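**July, glaze notebook, Vullau iron series**

Kiln open at 7.40 this morning and I couldn't wait for it to cool properly, so I had the gloves on and was pulling tiles off the top shelf like a kid with an advent calendar. And it's good! The Vullau base with the extra iron has finally broken to rust on the edges and stayed nearly black in the pools. Months of dull brown, and then this.

Recipe is the same as last time apart from the iron, up to nine per cent, and I swapped the old feldspar for the new bag from Cidar. Changing both at once was silly, I know (Ebise has already said so, twice). Will split them next firing: old feldspar with new iron, new feldspar with old iron, and a repeat of this one.

Tests mixed at 100 g dry, sieved twice, left overnight. All 6 tiles bisqued to 1,000 °C on the Grodau body, the coarse one. I'd like to see it on porcelain too but there's only a scrap of that left and it's gone a bit stiff.

Notes by thickness:

- One dip: thin, toasty, rather nice over the throwing rings but it goes dry near the foot.
- Two dips: the winner. Lovely oily surface, small rust spots where it's run over the ridge.
- Three dips: ran. Took a bite out of the kiln shelf, now scraped and rewashed. Leave 10 mm bare at the foot from now on, more on anything tall.

The tile at the back by the spy hole came out redder than its twin at the front. My guess is a slower cool back there. Ebise thinks the glaze was just thicker on that one, and she may be right, the drip edge is fatter. Put the next pair the other way round and see. A hold on the way down would be worth trying as well, perhaps half an hour at 950.

What I really want this for is cups. A dark inside does wonderful things with pale tea, you get that gold ring where the liquid meets the wall. Less useful for coffee, where it all just goes to black, so I'd line those with the oatmeal white and keep the Vullau for the outside. Need to check the two don't fight where they overlap at the rim!

If the repeat matches, mix a proper 3,000 g bucket and glaze the whole shelf of handle-less cups for Yeh. If it doesn't, back to small pots and patience.

To do: order iron, label the second sieve, weigh the leftover porcelain, find out who has the good calipers.
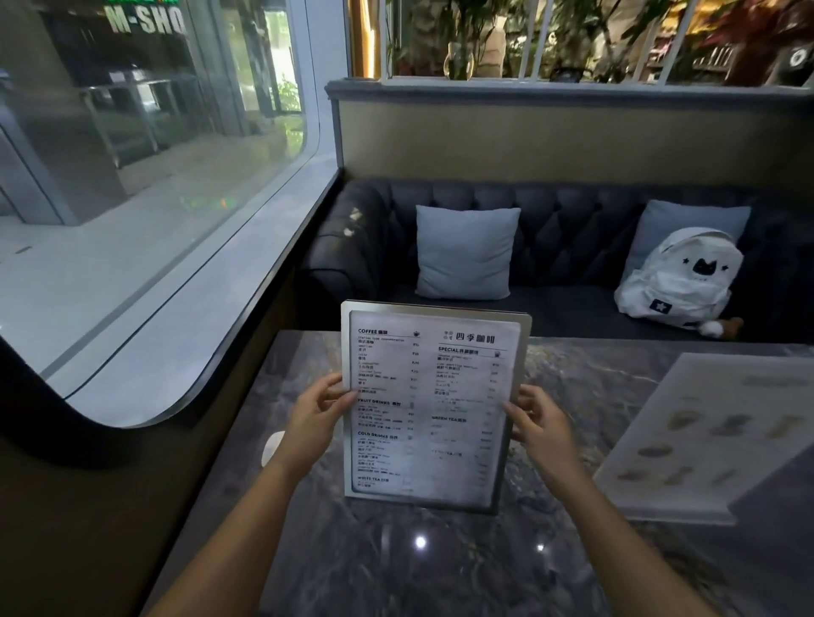
*Henok Shiferaw*

Green tea and white tea each get their own heading on the menu, and coffee gets two. So both linings, then. I'll throw the pale-tea cups a little wider.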